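The Foam Letter Comeback
Cheap, soft, all over the floor. And parents are buying them again.

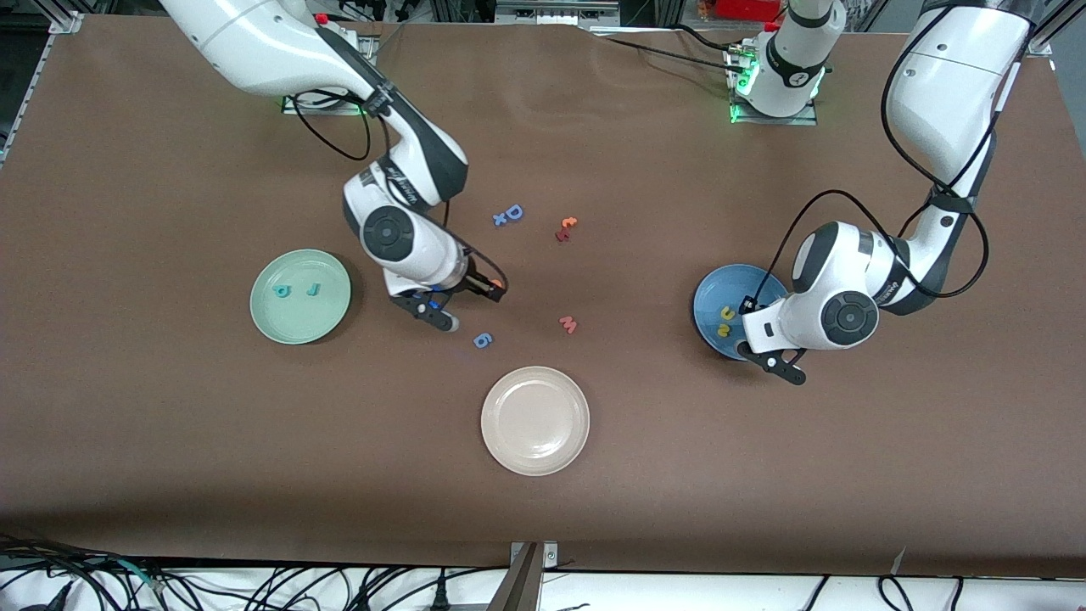 What do you do with foam letters once a kid can already sing the alphabet?
Sort them. Get out a few plates, give each plate a rule, and let the kid argue with you about which letter goes where. Color first. Shape later. Spelling can wait.

That's the short version, and it's what Pin-yu Fung told me at 7 in the morning in her kitchen, over toast, with a bag of letters already tipped out. She runs Fukumby, a toy swap that started in a garage in May and now has 300 families on the list. Foam letters are what goes out most. Also what comes back with teeth marks.

"People think they're for the tub," she says. "Fine, use them in the tub. But put them on a table and it's a diferent toy."

The plate game goes like so. Teal letters on the mint-green plate. Yellow ones on the deep blue plate. A cream plate left empty, for whatever the kid decides. Her son went through a stretch of only wanting curvy letters on it, no straight lines allowed, and J caused a real fight. Is it curvy? Half. He put it under the toaster.

Lowercase is where it gets good. A foam d, flipped, is a b. Spin it and you have a p. Same with c and u, close enough to fool a grownup. Some parents hate this. Fung doesn't fix it, she lets them sit wrong way up until somebody cares.

Sets vary a lot. The Jullomeck bag is thick, slow to dry, mixes capitals and small letters. Macedo makes a thinner one, nice colors, bends if you look at it. Dodus sells a tub of 600 pieces which is too many for any home, I have one, I'm still finding vowels in my shoes.

Plates: any you've got. Round ones with a bit of rim, so the letters stay put. Plain colors work better then patterns. Fung gets hers secondhand and doesn't care about matching.

How long does a round last? In her house, 30 minutes on a good morning. Mine quit after 7 and wanted a snack on the blue plate.

Washing: mesh bag, cool water, flat on a towel overnight. Not the dryer. I tried the dryer. The Q is now a sort of bean.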